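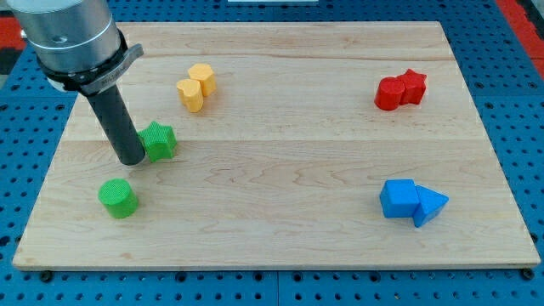
Preda Workshop Opens Block-Sorting Build to Members

NORNANCE – The Preda shared workshop will open its Tereren sorting project to all members in August, after 18 evenings of work on the arm's mount and control software.

Tereren sorts colored plastic blocks on a wooden board held to a pegboard table. Members wrote the program themselves and are now working on how the arm approaches blocks that touch each other.

"Single blocks were the easy part," said Paula Ardeleanu, who leads the build. "Pairs still take most of our time."

Sessions start at 6 p.m. and are limited to five people. No experience is needed. The code and mount drawings – under the name Flilus – are free at the front desk.

Contact: Paula Ardeleanu, Preda Workshop, Nornance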